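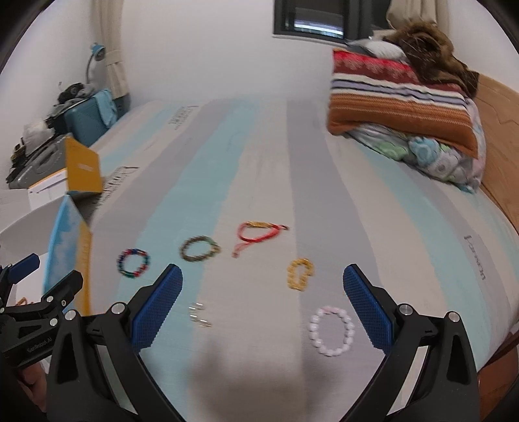 I own more bracelets than a person with two wrists can defend. For years they lived in a biscuit tin, where they knotted themselves together out of spite, and every June I'd cut one free with nail scissors and feel like a surgeon on a bad day.

So this week it was everything out on the bed, striped sheet and all, for a proper sort. The red cord one stays – Parisa Rostami gave it to me and she checks. The big white beaded one stays too, though it clacks on the keyboard and my coworkers have opinions. The clear one I lose every time I put it down. It can take its chances.

The brown beads I'm less sure about. I think I wore them to one wedding and a dentist.

Next up is earrings. I have more than 60, and very few of them are speaking to their partners.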